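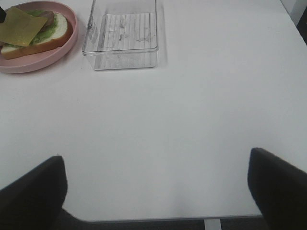

Chapter 4
Lunch at Clurnbridge

I nearly didn't go. The open day at Clurnbridge fell in February, it was sleeting, and I'd already sat through enough robot demonstrations to last me a good while (mostly big orange arms behind fences, picking up car doors and putting them down again). But Celina Kubiak had promised me something smaller and a lot more fiddly, and she'd mentioned sandwiches, so I got on the train.

I thought she meant for the visitors!

What she meant was the task. Her group had spent the winter teaching an arm they call Truno to handle a sandwich, and if you think that sounds easy, have a go at it with a pair of barbecue tongs and one eye shut. Bread squashes. Lettuce slides about and folds under itself. A slice of cheese will happily stick to the thing that's meant to be letting go of it. A car door, by comparison, is a lovely, well-behaved object: it's the same shape every morning and it stays that shape when you grip it.

There were 14 of us standing behind a strip of yellow tape, and I'd got myself a spot next to Taras Melnychuk, who wrote most of the grasping software and kept muttering at it under his breath. I asked him what the hardest part was. I was expecting him to say the lettuce. He said, "Knowing when you've touched it." A person making lunch feels the bread give a little and eases off without thinking. Truno has to work that out from what its camera sees and from how hard its motors are pushing, and with soft food neither of those tells you very much.

He also told me they'd logged 139 attempts in the week before we came, and that 89 of them had counted as a success. I wrote both numbers on the back of my programme and then had to ask what "success" meant, because I'd have been quite cross to be served some of the ones he described. It's a question worth asking at any demonstration you go to, and we'll spend a fair bit of Section 4.2 on it.

So this chapter is all about soft things. We'll start with what a two-fingered gripper can and can't feel, then go on to clear plastic, which gives cameras no end of trouble (you often see the table straight through it), and after that to the business of putting an object down, a job that gets far less attention than picking it up.

Before you read on, make yourself a sandwich. Make it slowly, and jot down every time you change your grip. I got to 23 and gave up when the phone rang. Keep your list handy, as you'll need it for the first exercise.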